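Mostico Lighting – Technical Support
Case 1244
Product: Zekulby recessed ceiling housing, four-inch, pack of six
Status: Closed
Opened: Jul 26, 2022

Reported fault

The customer reports that three of six newly installed housings switch off after a short period of use and come back on without any action being taken. The remaining three, on the same circuit and the same wall switch, are unaffected. The lamps and trims were bought separately from another supplier. The property is a single-storey house in Clevville with insulation laid above the ceiling.

Information requested

The customer was asked to provide the following before any replacement could be considered:
Order reference and the part number printed on the inside label of each housing
Make and wattage of the lamps fitted
Type of wall switch, including whether a dimmer is in use
Depth and type of insulation above the ceiling

Customer reply

Part numbers were supplied for all six housings and match the order. All carry the suffix 117. The switch is a rotary dimmer that was already in the house. The insulation is loose fill and covers the housings completely. The lamps are of two kinds: three from an earlier room and three bought new. The customer was not certain which lamps had been placed in which housings.

First response

The housings in this pack are rated for direct contact with insulation and do not need to be cleared of it. Each has a thermal protector which cuts the supply when the inside of the can becomes too warm and restores it on cooling. The behaviour reported is consistent with the protector operating as intended. The customer was advised to turn off the circuit at the consumer unit, allow the fittings to cool, and exchange the lamps between one affected and one unaffected housing. No other change was to be made at this stage, so that the result could be read clearly.

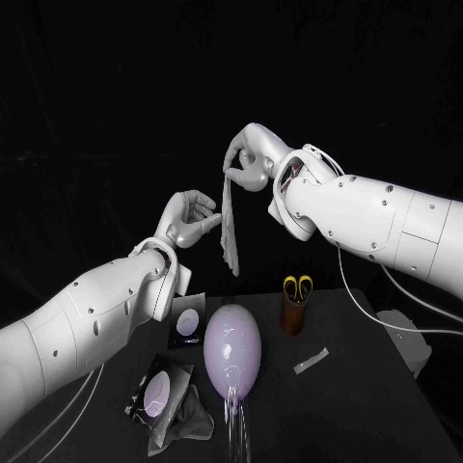
Two white robot arms above a dark tabletop, with a strip of pale cloth between them.

Result of exchange

The fault moved with the lamp. The housing that had been switching off now runs normally, and the one that had been sound began to cut out during the first evening. The customer repeated the exchange with a second pair and obtained the same result. All three affected lamps are of the older kind. Their printed wattage is above the maximum shown on the housing label.

Second response

The customer was advised to remove the three older lamps from use in these housings and to fit lamps within the limit on the label. It was also pointed out that the lamp must be marked as suitable for enclosed fittings. A lamp of low wattage without that marking may still overheat in an airtight can – the label inside the housing takes priority over any general guidance on the lamp carton.

The customer asked whether the thermal protector could be bypassed or removed. It may not. Doing so ends the warranty and leaves the fitting unsafe under insulation.

Further query: dimmer

With suitable lamps fitted, the customer reported no further cutting out but a slight flicker at the lowest setting. The existing dimmer is marked 400 W and was made for filament lamps. Dimmers of this type often need a higher minimum load than a small group of LED lamps can provide. The customer was referred to the compatibility sheet for the Ibarra dimmer range, item 642, and advised to have the replacement fitted by a qualified electrician. Flicker arising from the wall control is not treated as a fault in the housing.

Further query: plug connector

One housing was found to have a loose LED plug. The customer was asked to isolate the supply, separate the two halves of the connector, check for bent contacts and press them together until the catch engaged. The customer confirmed that the connection was then firm. No part was sent.

Outcome

No defect was found in the housings and no replacement was issued. The warranty on all six remains in force. The customer has accepted the findings and will arrange for the dimmer to be changed before November.

If the same fault returns with approved lamps, please reply to this case quoting the number at the top of the page. Please do not open a second case for the same order. Clear photographs of the inside label and of the lamp base should be attached to the reply.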